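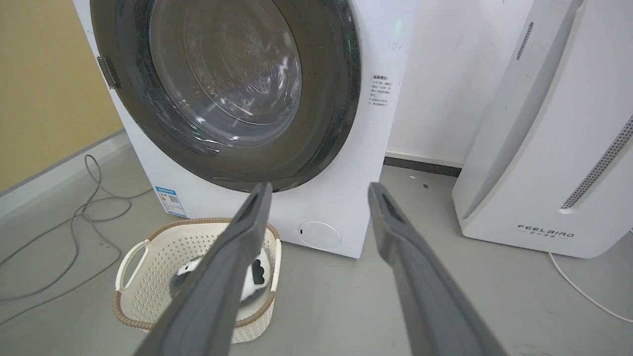
Stusgate House – residents' meeting, 18th March

Present: Hülya Öztürkmen (chair), Nazmiye Türkmen, Ozan Baysal, Roksolana Hrytsenko (minutes)
Apologies: Tülin Altıntaş

**1. Last minutes**

Minutes of the January meeting agreed. Ozan asked that "dryer" be changed to "drying rack" under item 4. Done.

**2. Laundry**

Nazmiye said washes are being left in the machine overnight. Agreed that anyone who can't empty it the same evening should tell the next person on the list, who may take the load out and put it in a basket.

Baskets: the cream one with the brown rim can stay on the floor in front of the washer. It is for shared use. Personal baskets go back to people's rooms. Anything left in the shared basket for more than 2 days will be folded and put on the hall shelf.

Filter: the round white cover at the bottom right of the front is the filter access. Roksolana asked for a regular turn to be set up. Ozan will do the first one, then it follows the cooking rota. Put a towel and a shallow tray down first. Coins and hair clips go in the jar on the windowsill.

Door: Hülya would like the door left ajar between washes. Nazmiye pointed out that it then sticks out into the walkway. Left ajar at night only, for now.

Label: the printed label to the right of the door is in Chinese. Roksolana will ask a colleague to translate it and tape up an English copy.

**3. Air purifier**

Stays where it is, to the right of the washer. Ozan wanted it moved to the hall. Put to a vote, 3 to 1 against. Nothing to be hung over the vents.

**4. Supplies**

Detergent from Clasalel came to 174 for the bulk order, split equally. Tülin has paid and is owed by everyone else. Hülya prefers the unscented kind – to be looked at when this lot runs out.

**5. Other business**

Ateş Plumbing will look at the kitchen tap. Nazmiye to let them in. They need 72 hours' notice if we cancel.

**Actions**

- Ozan – first filter clean
- Roksolana – label translation, new laundry list
- Nazmiye – plumber
- All – pay Tülin

Next meeting to be arranged once Tülin is back.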